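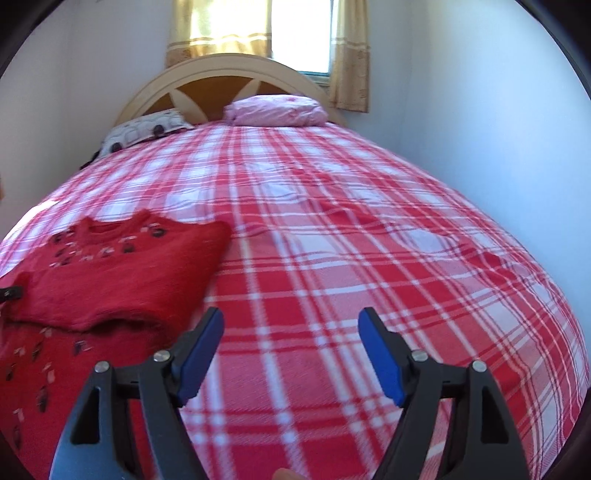

Figure 3. View of the wrist camera at the start of a folding-and-stacking demonstration. Two red knitted garments are on the left side of a plaid bedspread. Both fingers of the hand-held gripper are open.

4.2 Segmentation of garments on patterned bedding

The planner described in Section 4.1 needs a mask of every garment before it can propose a grasp. On a plain table this step is easy, and a threshold on color distance was enough for our first tests. On a bed the same method fails very often. Figure 3 gives a typical difficult case: the garments and the wide stripes of the bedspread are both red, and the wrinkles of the cloth bend the plaid lines, so a regular grid model of the background can not be fitted to them. Strong daylight from the window makes the problem worse, as the white squares near the upper left appear almost glowing.

We therefore divide the perception module into two branches. The first branch, called Nurton, works on local texture. It computes a descriptor for each image patch and compares it with the descriptors of the neighbor patches. A knitted surface has a fine and irregular texture, while printed or woven squares are flat between their borders. The second branch follows the approach of Grigaitė and looks for closed contours, using the gradient after the lens distortion is removed. The outputs of both branches are merged by a small network with 10 layers, which gives one mask and one confidence value for each object.

Decorated garments need special care. The upper sweater in Figure 3 has small dark and silvery embellishments over the chest area, and the lower garment has larger teardrop-shaped sequins. In the early version of Nurton such parts were cut out of the mask and reported as separate small objects – the planner then tried to grasp a group of sequins. We solved this by a merging rule. A region which is fully enclosed by knitted texture is given to the surrounding garment, unless its depth estimate differs from it by more than a fixed limit. The limit was set by hand on the validation scenes and we did not change it later. A small object lying on a garment, like the black clip-like one near the left edge of Figure 3, must stay separate under this rule, because a fold should not be planned across it.

The gripper fingers are visible in all images and always take the same part of the lower image area. We mask them with a polygon which depends only on the opening width. The blue pads are excluded from this polygon, and they are tracked separately. Their distance in the image gives the opening width without an additional sensor, and it is used as the action label for the gripper.

4.3 Data and training

The training set contains 2807 demonstrations recorded in bedrooms and laundry rooms. From each demonstration we take the first image and up to 60 later images, selected so that the camera has moved enough between them. Masks were drawn manually for 300 first images and then propagated to the other ones with the Lustcombe labeling tool. Shufen Hao checked the propagated masks and removed the sequences in which a mask jumped from a garment to the bedding. Most of the removed sequences had a garment and a background of similar color, so the hard cases are less frequent in the final set than in the raw recordings. We consider this a weakness of the present data.

Only the merging network and the last stage of Nurton are trained. The contour branch has no learned parameters. We change brightness and white balance randomly during training, but we do not change the hue, since in a preliminary run this made the separation of red cloth on red cloth clearly worse.

4.4 Interface to the planner

The mask, the confidence and the opening width are sent to the Brivmont planner as one message. If the confidence of a garment is under the threshold, the planner does not compute a grasp for it and asks for a second view from a lower angle. The sleeve edges are passed as line segments in the camera frame. For a garment that is already folded, as the upper one in Figure 3, these segments can lie inside the outline, and the planner must not treat them as a free border. In the current implementation we mark them with a flag, which is computed from the contour branch only.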